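Stadis Wrist Kit: Household Fixtures Set
README for the evaluation data

Maintainer: Yupin Wattanapong
Last revised: December 11, 2023
Site: Onthorpe test kitchen

What's in here

Recordings made while we were reviewing the Stadis wrist kit, a bolt-on camera and two-finger gripper package sold by Clolent for small arms. We had the kit on loan and used it on ordinary home fittings. The set has 238 episodes and 476 clips, two clips per episode. Still images were pulled out separately, 1952 in total, and live in the stills folder.

Most of the fittings have a dark bronze finish. We picked it on purpose. Glossy dark metal is hard on small cameras, and the vendor's sample footage was all matte plastic. 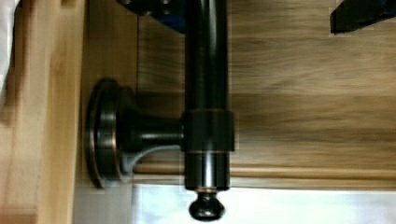 Exposure was left on auto for every episode. We tried locking it on the first day and lost too much detail on the bronze, so those runs were thrown out and are not counted above. Pale surfaces near the bottom of the view can blow out as a result. If your model is sensitive to that, filter on the "clipped" column in episodes.csv.

Blur is scored per clip from 0 to 100, higher being worse. The score comes from a script and hasn't been checked by hand past the first batch.

Known problems

The gripper fingers show up in the top corners of many stills. No mask is supplied. The Stadis mount can be rotated, and a few episodes were recorded with the camera turned, so fixtures may look sideways. The "roll" column is blank for those. Fix it yourself or drop them.

Compression is heavier than we'd like. It is most obvious on plain light backgrounds, and the kit's firmware doesn't have a setting for it.
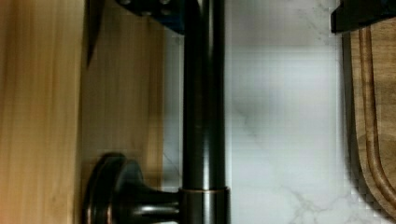 Sample still: bronze faucet, marble-look backsplash, cutting board at right.

Kit notes

Mounting took one person and a hex key. The cable exits on the wrong side for our arm and we had to reroute it. Finger pads are replaceable. Colour is decent under the kitchen lights and a bit warm on timber.

Labels follow the Chaiyaporn naming scheme, version 2, with "tap" merged into "faucet".

Use

Free for research and internal testing. Please don't repost the clips without this file. Send corrections to Yupin with the episode number in the subject line.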